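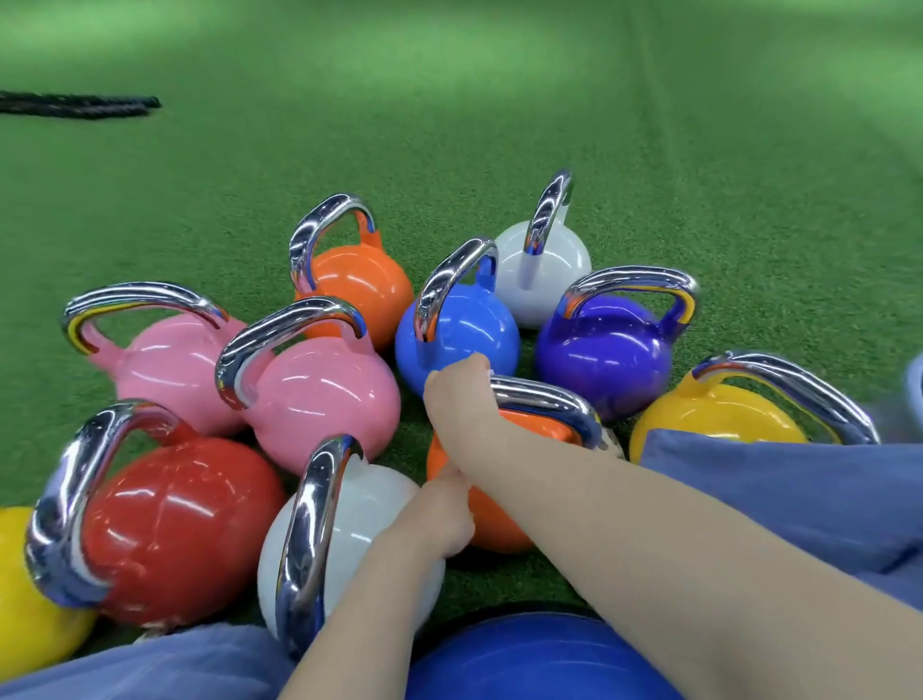 29 May 2022

Deleted Oltidura off the phone this morning. Then put it back on before lunch. So that went well.

Background for future me: been on it since it was just a few hundred people posting walks and dinners, newest first, no ads, you got to the bottom and a little line told you that was it, go away. Loved that line. Gone since the April update. Now it's "Picked for you" and there is no bottom. Scrolled for ages last night looking for one post from my cousin and got a man sanding a canoe, same man, three times.

The off switch is there if you dig. Settings, then Feed, then Feed again (?), then a toggle that resets itself every time the app updates. Which is every second day at the moment.

Half the old crowd has gone to Tangate. Signed up too, had to wait 17 hours for the confirmation email and by then I'd forgotten what username I picked. Looks nice. Very grey. Photos come up sharp, none of that mushy squashing. But it wants my whole contact list before it'll let me search for anyone, and no thank you. Skipped it, so now I follow 5 people and two of them haven't posted. Servers fell over again around supper, just the spinning leaf.

The other lot are on Niddale, which is the one you run yourself or join somebody else's. Read the getting started page twice. Didn't get started. There's a photo club on there I'd like to be in but you have to pick a server first and the list is endless and they all have rules about each other.

Main job today was getting my stuff out. Oltidura lets you export but only in lots of 200, and it strips the captions, so you get the pictures with names like a licence plate and nothing to say what's what. Did the first two lots. Captions are the bit I wanted!! Years of them. Started copying the favourites by hand into a note, gave up at the camping trip.

Someone in the old group said Shen will pull the captions too if you give it your password. Not giving it my password. Thought about it for longer than I should have though.

Also storage. Free tier on Tangate is 500 photos, after that it's monthly, and I'm already paying for the cloud thing and the music thing. Wrote them all down on the back of the hydro bill, didn't like the total, turned it over.

What bugs me is everyone will be split up now. Three apps to see what used to be in one, and Mum won't move to any of them, she only just learned where the heart button is. Probaly end up emailing her pictures like it's 2004. She'd like that better anyway, she prints them.

Phone at 9 percent. Lot three of the export still says preparing. Has said preparing since the dishes. Leaving it pluged in overnight on the kitchen counter, notifications off, all of them.

To do: find Tangate username. Ask about the caption thing on the forum again. Toggle.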